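I got to the Pilness after-school robotics club at four, when the vending machine was already half empty and somebody was arguing about cable length. I'd come to talk to the team captain, a junior who joined to skip study hall and now has a key to the room.

"We signed up for the packing event at the Orenell meet because it looked easy," she told me. "Snacks in a box, close the lid. My grandma could do it in ten seconds! Our first run took 49 minutes and we didn't even finish."

There are 16 kids in the club this year and they split into arms people and code people (she's both, and a little smug about it). The pair of arms they use is called Boros, after a cat, and the budget for the whole season was $380 on top of what the school already owned.

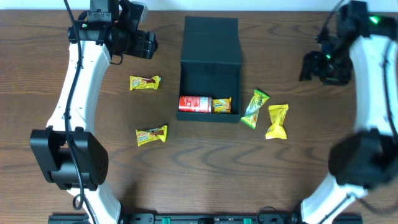

Photo: Pilness Robotics Club

I asked what's hard about it, and she laughed at me. "The wrappers. A can is a can, it's the same shape every time. A wrapper squishes, and it's shiny, and you grab the crimped part and it slides right out of the fingers. I dream about those Apollo ones."

So which arm does what? "Either one can pick, but whoever's closer goes first. We had them both go for the same cookie in September - that was loud."

The team practices by steering the arms through the job over and over, 20 runs before anyone is allowed to go home, and then the code people take over. She says she likes the steering part best, with music on and no one talking. I tried it myself and pushed a snack clear off the table (sorry, Boros).

The meet is next month over at Irport, and she's still deciding whether to go for speed or play it safe. "Ask me after dinner," she said, and went back to the cables.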